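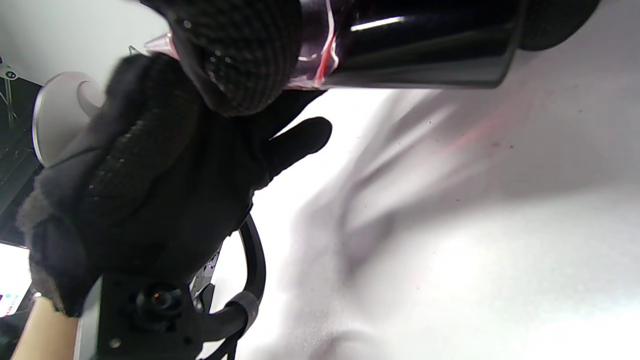

Black knit gloves with the dotted grip.

Stostdale Home & Yard Forum > Hand Protection > Dotted knit gloves, washing and sizing

promlow_pete
Posted May 30, 2020
I go through a lot of the cheap knit gloves with the grip dots. Yard work, moving boxes, a bit of garage stuff. Bought a case of 200 pairs with my brother-in-law and we split it. My question is whether you wash them or toss them. The cuffs go fuzzy on me well before the dots wear down, and I hate throwing out a glove that still grips.

hedgerow658
Wash them. Cold water, inside a mesh bag, hang to dry. I get five or six washes before the fingertips go thin. Do not put them in the dryer. The dots got tacky on mine and two pairs stuck together.

Gosatetti_Dan
Toss them. By the time you pay for water and soap you have saved pennies. Also anything that has had oil on it should not go in the machine your family uses for clothes.

hedgerow658
I didn't say oily ones. Dirt and grass only. Oily ones go in the trash here too.

Harish Tripathi
I ran the stockroom at Goel for nine years and we washed ours in bulk. The cuff is the weak spot on nearly all of them. Once the overlock stitching at the edge lets go, it frays and keeps going. You can trim the loose threads but don't pull them – that opens up the knit. A fuzzy cuff by itself is no reason to throw a glove away. A hole at the thumb crotch is.

promlow_pete
That helps. Mine are mostly just fuzzy at the wrist, so I'll keep them. What about size? I wear a large in leather and the large knit feels loose at the tips.

mudroom_kay
Go down one. Knit stretches, and loose tips catch on everything. I wear a small in these and a medium in everything else.

Gosatetti_Dan
Disagree. Go down a size and you stretch the dots apart and your hands get tired. They also shrink a little if you're going to wash them like some people here.

Harish Tripathi
Depends on the cotton content. Mostly cotton will shrink, mostly polyester won't by much. Check the tag or the bag before buying a whole case.

promlow_pete
Bag says poly/cotton with no percentages. I'll wash one pair cold and compare it to a new one.

mudroom_kay
Please post back. I have over 109 pairs of the kids' size from a school cleanup day and would like to know before I run them all.

hedgerow658
Mesh bag, Kay. Otherwise you will be finding lone gloves in your sheets until fall.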